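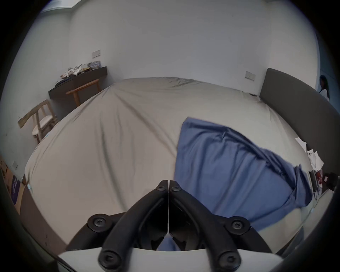

Bedding and Linens > Sheets
Thread: Wrinkled fitted sheet, does anyone fix this before making the bed?

closalus_kit
Posted 26 March 2025

OK bed people, settle something for me! Light gray fitted sheet, big bed, and every time I pull the blanket back the sheet is all diagonal creases, running from the far corner right down toward me. I love this gray. I love it with the slate blue blanket and the dark padded headboard (best thing I've bought for the room, no regrets) but the creases bug me. Do you iron? Steam? Live with it?

yagi_blue
Reply 1

Gray and slate blue is SO good together, I'm on my second blue blanket for exactly this reason. Diagonal creases usually mean one corner is pulling harder than the one across from it. Take all the corners off and start over: one corner, then the one diagonal from it, then the other pair. Then walk around and tug the sides down. I got nearly all of mine out that way, no iron.

mapletub
Reply 2

I iron mine. Only the top part, and while it's still a bit damp. Takes 6 minutes and then getting into bed is like a hotel, I look forward to it all day.

sockdrawer1899
Reply 3

Ironing a fitted sheet is wild to me, sorry mapletub! You lie down once and it's wrinkled again. And the blanket goes over it anyway.

mapletub
Reply 4

It doesn't wrinkle the same way though. Sleep creases are soft and spread out, laundry creases are sharp. I will die on this hill :)

closalus_kit
Reply 5

Ha, well the blanket only helps when it's spread out. Half the time mine is in a heap on the right side with one pointy corner sticking out into the middle of the bed. Also that side collects stuff. Papers, mostly. I sort mail on the mattress, I know.

yagi_blue
Reply 6

Oh no, get the papers off before you tug anything! I lost a receipt under a fitted sheet and slept on it for a week, crackling away.

edlow_linens_fan
Reply 7

What's the pocket depth on that sheet? I had an Edlow set that was too deep for my mattress and it bunched no matter how I put it on. Switched to the Zendus one with the tighter elastic and what a difference. If you can pinch up a handful of fabric in the middle, it's too big and the corner trick won't do much.

yagi_blue
Reply 8

Disagree a little, I have a sheet that's too big and the corner trick still helps. You just have to tuck the extra way under at the foot end. Sheet clips are great too if you can stand putting them on.

sockdrawer1899
Reply 9

Clips pop off in the night and then you find them with your foot. Pass.

closalus_kit
Reply 10

Just tried the pinch test and yes, I get a handful. Edlow fan, you may be onto something! Going to do the diagonal corners tonight anyway and tuck the foot end. What do people do with the blanket, fold it at the end or spread it all the way up to the headboard?

mapletub
Reply 11

All the way up, then fold the top back about a forearm's length so the gray shows. Looks lovely against a white wall.

edlow_linens_fan
Reply 12

Folded in thirds across the foot for me. Shows off more of the sheet, so you'd want the creases sorted first. Post again when you've had a go at the corners!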